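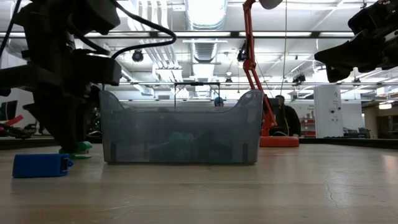 브레스빌(Bresville), 2025년 9월 13일

Nelow 광고 지면 기록 데이터 카드

개요

Nelow는 지역 라디오 광고와 팟캐스트 광고의 판매 기록을 모은 표 형식 데이터입니다. 한 줄은 광고 한 건의 주문에 해당합니다. 주문이 들어온 경로, 방송 시간대, 광고의 길이, 주문일과 첫 방송일 사이의 날짜 수가 들어 있습니다. 전체는 4000줄이고, 파일은 하나입니다.

저는 베냐민이라는 이름보다 Benjie로 더 많이 불립니다. 이 문서는 제가 한국어로 직접 썼습니다. 한국어는 제 모국어가 아니므로 어색한 문장이 있을 수 있습니다. 뜻이 분명하지 않은 곳을 찾으시면 알려 주십시오. 영어판 문서와 내용이 다를 때에는 한국어판이 더 새로운 것입니다.

왜 만들었는가

텔레비전과 인터넷 배너의 거래에 관한 자료는 비교적 찾기 쉽습니다. 그런데 작은 라디오 방송국이 남은 광고 시간을 어떻게 파는지 알고 싶을 때에는 쓸 만한 자료가 적었습니다. Gatchalian 라디오 판매 사무소에서 일할 때 저는 같은 질문을 여러 번 받았습니다. 전화로 파는 광고와 자동 주문으로 파는 광고는 가격이 얼마나 다른가? 그 질문에 대답하려고 처음에는 제 표를 만들었고, 나중에 Nestor Quiambao 씨가 팟캐스트 쪽 기록을 더해 주었습니다.

파일 구성

nelow_orders.csv 주문 기록 전체
nelow_fields.txt 각 열의 설명
nelow_changes.txt 고친 내용의 목록
LICENSE.txt 이용 조건

글자 인코딩은 UTF-8입니다. 구분 기호는 쉼표이고, 첫 줄은 열 이름입니다. 스프레드시트 프로그램에서 바로 열면 order_id의 앞에 있는 0이 없어질 수 있으니, 이 열을 텍스트로 지정해서 불러오십시오.

열 설명

order_id: 주문 번호. 원래 번호를 다른 번호로 바꾸었습니다.
channel: 매체의 종류. radio 또는 podcast.
route: 주문 경로. direct(영업 담당자를 통한 주문), agency(대행사), auto(자동 거래) 중 하나입니다.
daypart: 시간대. morning, midday, drive, evening, night. 팟캐스트에서는 비어 있습니다.
length_sec: 광고 길이(초). 값은 15 또는 60입니다. 다른 길이의 광고는 넣지 않았습니다.
lead_days: 주문일에서 첫 방송일까지의 날짜 수.
price_index: 가격 지수. 실제 금액은 공개하지 않습니다.
cancelled: 취소 여부. 취소된 주문은 1, 그 밖의 주문은 0.

가격 지수에 대하여

금액을 그대로 공개하면 방송국의 요금표를 추측할 수 있게 됩니다. 그래서 같은 매체, 같은 길이의 광고 가운데 중앙값을 1로 놓고 나눈 값을 적었습니다. 따라서 라디오의 1과 팟캐스트의 1을 같은 가격으로 읽으면 안 됩니다. 15초 광고와 60초 광고의 비교도 마찬가지입니다. 이 점을 잘못 이해한 메일을 이미 몇 통 받았기 때문에 다시 강조해 둡니다.

수집과 정리

기록은 연속된 24개월 동안의 주문에서 가져왔습니다. 라디오 부분은 Gatchalian의 주문 장부를 옮긴 것이고, 팟캐스트 부분은 Gastwood 네트워크가 내보낸 파일을 정리한 것입니다. 두 곳 모두 광고주의 이름과 담당자의 이름을 지운 다음에 자료를 넘겨 주었습니다.

장부에는 같은 주문이 두 번 적힌 경우가 있었습니다. 시간대, 길이, 주문일, 금액이 모두 같고 번호만 다르면 중복으로 보고 뒤의 것을 지웠습니다. 이 방법이 언제나 옳다고는 할 수 없습니다. 한 광고주가 같은 날에 정말로 똑같은 주문을 두 번 했을 가능성도 있습니다.

알려진 문제

자동 거래 주문의 lead_days에는 0이 많습니다. 대부분은 당일 주문이지만, 초기 기록에서는 날짜를 모를 때에도 0을 적었습니다. 둘을 구별할 방법을 아직 찾지 못했습니다.

night 시간대의 기록이 적습니다. 이 시간대만 따로 평균을 내는 일은 권하지 않습니다.

팟캐스트에서 agency와 auto의 경계는 분명하지 않습니다. 대행사가 자동 거래 시스템으로 주문한 경우에 Gastwood는 agency로 적었고, Gatchalian은 auto로 적었습니다. 매체 사이에서 경로의 비율을 비교하려는 분은 이 차이를 꼭 생각하셔야 합니다.

어디에 쓸 수 있는가

주문 경로와 주문 시기의 관계를 보는 연구, 수업에서 하는 표 자료 연습, 취소 예측의 간단한 시험에 알맞습니다. 실제 광고 요금을 정하는 데에는 쓰지 마십시오. 다른 지역의 시장을 대표한다고 생각하기도 어렵습니다.

이용 조건

비상업적 연구와 교육에는 자유롭게 쓸 수 있습니다. 인용할 때에는 "Nelow 광고 지면 기록, Sarmiento와 Quiambao"라고 적어 주십시오. 지운 이름을 다시 알아내려는 시도는 허락하지 않습니다.

다음 판

12월에 route 열의 기준을 하나로 맞춘 판을 올릴 계획입니다. 열 이름은 바꾸지 않고, 지금의 값은 route_old라는 열에 남겨 두겠습니다.

관리: Benjie Sarmiento
팟캐스트 부분 문의: Nestor Quiambao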